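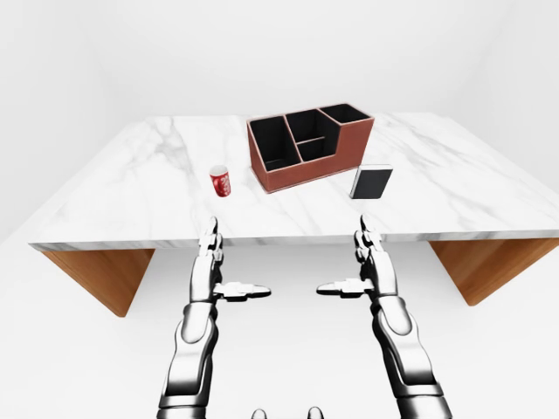
Figure 4. Table with a white marble top, carrying a desk organizer, a small red cup and a dark-covered book.

4.2 What day visitors wrote down

The travel diaries from Gutham were a joy to read. We collected 531 of them from people who took the morning boat over from Tindbridge and came back the same evening, and they are full of small choices that our earlier survey missed entirely. Visitors wrote about which side of the deck to sit on, whether to eat before the walk up to the lighthouse, and how long they would wait for a rowboat into the sea caves (a surprisingly long time!). Coutinho and Liew read every diary twice and sorted the entries into 16 themes. 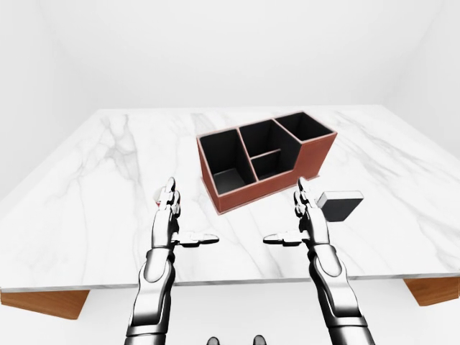 Walking routes gave us the richest material. Most visitors started along the harbor road, but after the chapel they spread out fast, and the sketch maps in the diaries show it wonderfully well. Drawn on one sheet, the paths fork and fork again in jagged lines, much like the thin gray veins in the left half of a white marble tabletop. Seven diaries even recorded the goat track to Skadidness, a route missing from the printed visitor map, and all of them praised the view.

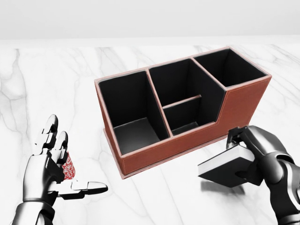

Keepsakes turned up in far more entries than we expected. People saved boat tickets, café receipts and pressed flowers, and in follow-up calls Quintana asked where these things had ended up. Many were still close at hand months later, tucked into desk organizers of the reddish-brown leather kind, with light stitching along the top rims, or slipped between the pages of a guidebook. One visitor could still read us her return time, 6:40 p.m., from the stub. We find this exciting for the next round of diaries, planned for October on the Honorato crossing, where visitors will be given an envelope for anything they choose to bring home.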